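Work Surfaces in Shared Rooms
Speaker notes, staff development session, April 17, 2025
Presenter: Gülizar Duman, Gilness Center

Slide 1. Opening
Welcome attendees and thank the Clesside office for the use of the hall. State the subject plainly: how a shared table is set out, used and left for the next group. The session runs 30 minutes, with questions held to the end.

Slide 2. Background
The Center adopted its present table guidelines after the move to the Thampi building. Before that, each department kept its own rules, and several kept none. Please refer to the printed handout for the earlier wording. Do not read it aloud.

Slide 3. The surface
Butcher-block tops are pleasant to work on and show wear quickly. Remind staff that the seams between strips collect crumbs and spilled drinks. Wipe along the grain with a damp cloth, then dry. Oil is applied twice a year by the facilities office -- departments should not apply their own.
Pause here. The Vodora group asked about scratches last time. Answer: report them on the yellow form, room number first.

Slide 4. Drinks
Drinks are permitted at worktables. A mug with a handle is preferred to a paper cup. It belongs at the far end of the table, away from the working area, with the handle turned to the side. Glass is acceptable. Coasters are kept in the drawer under the sink.

Slide 5. Paper
Small slips are the items most often lost. Lay them flat near the front edge, printed side up, and do not stack them until the work is finished. Colored paper is easier to find on pale wood, and the supply room will continue to stock green.

Slide 6. Cords
Cords should run down the side of the table toward the near edge. Mention room 31, where the outlet will be moved in May.

Slide 7. Closing image
Leave on screen during questions. Point out the place of the mug and the pale green papers toward the front. Handouts are by the door -- 300 copies were printed, so attendees may take extras for their departments.
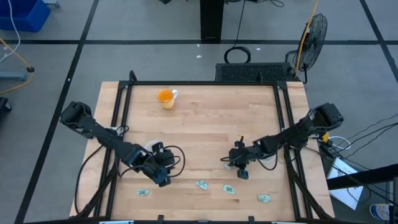

Filed under: Staff Development / Shared Spaces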